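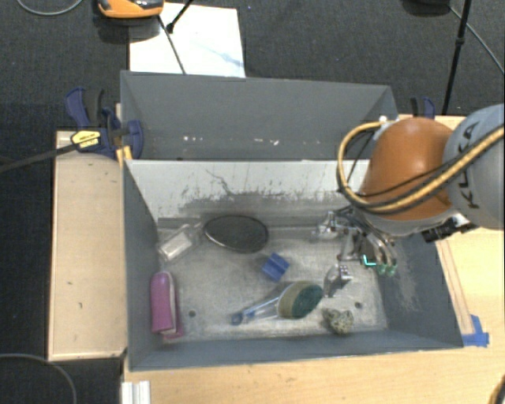
*Bin cell, front bin with mixed household items, gripper over the right side.*

**Pre-run check, tidy-up trials, 21 February 2022**
Checked by: Yu-ting Siu
Site: Drerkano, bench 2

- [x] **Bins seated edge to edge.** No gap worth mentioning. Walls are scratched up but sound.
- [x] **Clamps.** Both blue and black ones hand-tightened. Re-check after every 40 picks, please, they do creep.
- [x] **Cable loop on the arm.** Full sweep at slow speed, no snagging. I love watching this bit!
- [ ] **Tape at the front right corner.** Press it down again before the afternoon run.
- [x] **Fingertips.** Green pads wiped with a lint-free cloth. Spares are in the Fekuvine drawer.
- [x] **E-stop.** Tested from both sides of the bench.
- [x] **Items in bin.** Brush, clear bottle, pink pouch, blue block, speckled lump and the rest. Nothing sharp, nothing with liquid in it.
- [ ] **Speed limit.** Still set to 38 percent from Friday. Khasawneh wants 12 for the first pass.

**Comments**

Could it clear out a kitchen drawer yet? Not on its own, but we're so much closer than last June, when 8 good picks in a row had us cheering. Blocks are easy now. Brushes are my favorite test, all handle at one end and all head at the other, and last week it got the hang of going for the head (I may have clapped). Clear bottles still fool the depth camera, and soft pouches fold up in ways the planner doesn't expect.

For shop-floor sorting I'd trust it with a person nearby. Brilside has asked for a dish rack trial next and I say yes, once the two open boxes are ticked.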